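Materials and Structures for Beginners
Handout 6: Why bonding patterns matter
Tutor: Iresha Wijesinghe
Updated 2018-07-20

Last session we talked about what a single brick can carry. Now for the part I love most, which is what happens when you put bricks together! A brick on its own is good at being squeezed and poor at being pulled. A wall works because each brick shares its load with the ones below it, and the pattern decides how well that sharing goes.

Start with stack bond, where every joint lines up with the one underneath. Push down on one brick and the load runs straight down its own column, while the neighbors do almost nothing. Now slide every second row over by half a brick (running bond) and the load spreads out like a pyramid. Same bricks, same mortar, a far better wall.

Toy bricks show this nicely, and the studs even stand in for the mortar. 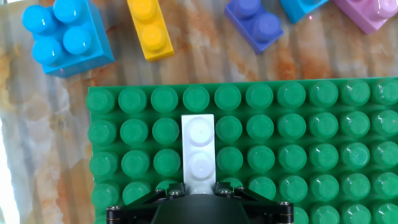
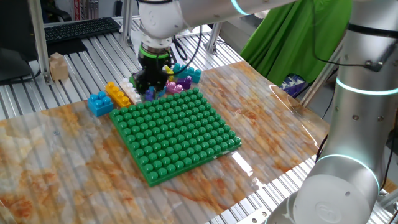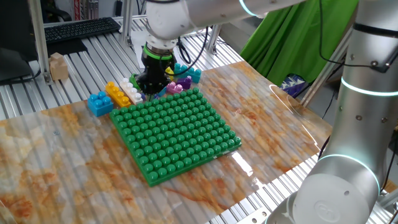 English bond goes a step further. It alternates a row of stretchers (long side showing) with a row of headers (short end showing), and the headers reach back through the wall and tie the front to the rear. The old grain store at Wullesham is built this way, and if you ever pass through, go and look at the corners. They're gorgeous! See how the mason used narrow bricks called queen closers next to the corner headers to keep the joints from lining up.

Odair Brandão will bring his photos of the Provbridge garden wall in August. It's only one brick thick and it curves in and out along its whole length, and the curves are what keep it standing.

Before next time:
Read chapter 7 of the course book.
Sketch four rows each of stack, running and English bond.
Find one brick wall near your home and name its bond. Bring a drawing, and note any cracks that step along the joints.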